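Kultico sim notebook - team Bivach, September

4:15 pm. Lab machines slow again, half the class is rendering at the same time. Got the kitchen scene to load on the third try. Mottram build, not the new one (new one drops the shelf collisions, dont use it until someone fixes that).

Set seed 23. Episode cap 4000 steps. Two views dumped: 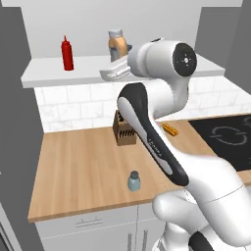
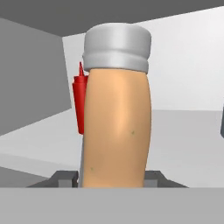 Shelf task is still what we hand in for the Bresico round, so reward comes first. Current version pays for distance only - the policy hovers and collects. Want a bonus for closing on the right object and a penalty for touching anything else up there. The red bottle sits right by the jar, partly behind it in the close view, so the penalty has to cover that one before the rest. Also check what the policy sees: if the jar fills the middle of the image like that, color alone might be enough for the first test. Gray lid, tan body, easy mask.

To do
- rerun with seed 27, same cap
- log gripper width every 5 steps, we only have joint angles now
- ask whether the final alows a fixed start pose
- move old checkpoints off the shared drive, its full

6:40 pm. Rerun started, window left open on the end machine. Pls dont close it. Reward plot goes in the team folder under shelf_b, axis labels still wrong.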